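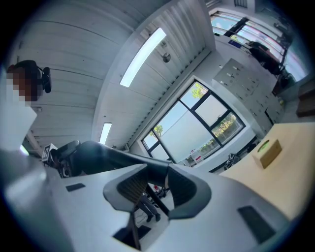 I say sorry to doors. I've known this for a while, but it took a project for Personal Development Studies to make me look at it properly, and now I've got a notebook full of tally marks and a supervisor who wants it "written up in your own words, Mawar, please". So these are my own words. The idea came out of a seminar on habits, where we were asked to pick one thing we do without deciding to do it. People said biting nails, checking phones, all that. I thought about how quickly the word comes out of me when someone treads on my foot. Look at the two dark fingers on that grey gripper, with the narrow gap between them, and that's more room than I leave between the bump and the "sorry"! I wanted to find out if I could make the gap any wider, and whether I'd like myself more or less if I did.

September 17, 2014
By Mawar Jugah
Shared 8 times

What I set out to do

There were six of us in the end. I'd planned to do it alone, but I mentioned it in the kitchen at Matby, where I live, and got volunteers before the kettle had boiled. Samina Magsi and Kamarul Harahap are on my course. The other three asked me to leave their names out, so I have.

The plan had two halves. For the first eight days we carried on as normal and made a mark every time we said sorry out loud, whatever it was for. For the second eight days we kept counting but tried to stop and think first, and only say it if we'd done something that needed it. Each mark got a letter after it. M meant I'd made a mistake, B was for getting in the way or being bumped into, Q was for asking a question ("sorry, can I just..."), and F was for feelings, by which I mean apologising for being tired or upset or hungry. We added X later on for everything else. X is where the doors went.

Texts and emails didn't count. Samina thought they should and I still think she might have been right, but by then we'd started.

How the counting went

Badly at first. It's really hard to notice a word you don't notice! I missed most of the first morning and only realised at lunch, when I apologised to the woman on the till at Chin for handing her the right money. So I threw that day away, told everyone, and we all began again the next day. Kamarul had been keeping his marks on his hand and had washed them off anyway.

After that it got easier, and also quite annoying to live with. If you write down every sorry you start hearing other people's as well. I sat behind two strangers on the bus to Stillard and they apologised to each other the whole way about whose bag was where.

First half results

Between us we said it 1,282 times. I checked the adding up twice. My own share was 152, and I'd have bet a week's food money that I'd be top, but I was nowhere near. I won't say who was. She has asked me not to and she said sorry when she asked.

The biggest group for me was Q. I hadn't expected that at all. I'd thought it would be B, all the corridor bumping. I say sorry before asking the time, or where the milk is, or if a seat's taken. In seminars I say it before nearly everything. M was the smallest pile by miles, and when I went back through those, a few were things like "sorry it's raining", so I moved them to X.

Kamarul's biggest was B, and Samina's was F. She found that hard to look at, and we had a long talk about it that I'm not going to put in a report.

The second half

I'd read a lot of self-help for the background section (too much, if you ask my flatmates) and most of it tells you to swap the word for another one. Say "thank you for waiting" in place of "sorry I'm late". I tried that for a day and felt like a hotel. It also seemed a bit of a cheat when I was late because I'd been lying on the floor listening to the radio. If I've kept someone standing about in the cold I think they should get the sorry.

What worked better for me was closing my mouth and breathing in. Only that. Sometimes the sorry was still there afterwards and I said it, and it came out slower and sounded as though I meant it. Other times it had gone. My total went down by almost half, with hardly any change in M. Samina's went down too. Kamarul's went up, and he says it's because he got better at hearing himself, which could be true of all of us and is the main hole in the project. I should have had people count for each other as well. If I did it again I'd pair us up from the start.

The bit I didn't plan

On the fifth day of the second half I had to ring home. My aunt wanted to know why I wasn't coming back for my cousin's engagement, and usually I'd say sorry over and over until she ended up comforting me. This time I said I couldn't make it, that I was sad to miss it, and then I breathed in. There was a horrible silence. Then she told me about the food for twenty minutes and that was fine.

I've thought about that call more than the numbers. I think a lot of my sorries were requests. I was asking people to tell me it was all right. Aunties, tutors, people with trolleys. It's quite a lot to ask of a person with a trolley.

I did worry about being rude. I had one day when I went too far and let a man pick up all his own papers after we'd walked into each other, because I was so busy breathing. I went back and helped. I marked it M.

What I'd change

Start on a proper day one. Have a pair system. Count texts (yes, Samina). Ask people outside the group if they noticed any difference, as only one person has said anything to me and it was my brother, who said I seemed "less wobbly". Also the notebook was too big for my pocket and I kept having to borrow pens.

I'm still doing the breath, most days. The notebook's gone in a drawer.

4 comments

Haziq Setiawan
Read this on my break and said sorry to the microwave ten minutes later. Did you find it was worse with people you know or with strangers?

Mawar Jugah
Strangers for me, but we never wrote down who it was to, and I'm kicking myself. Adding that to the list.

Jae-hoon Ryu
I don't agree about the thank you swap. I've used it at work at Ular for a year and people like it. Maybe it depends on the job? Good read though, and I liked the aunt.

Samina Magsi
TEXTS SHOULD HAVE COUNTED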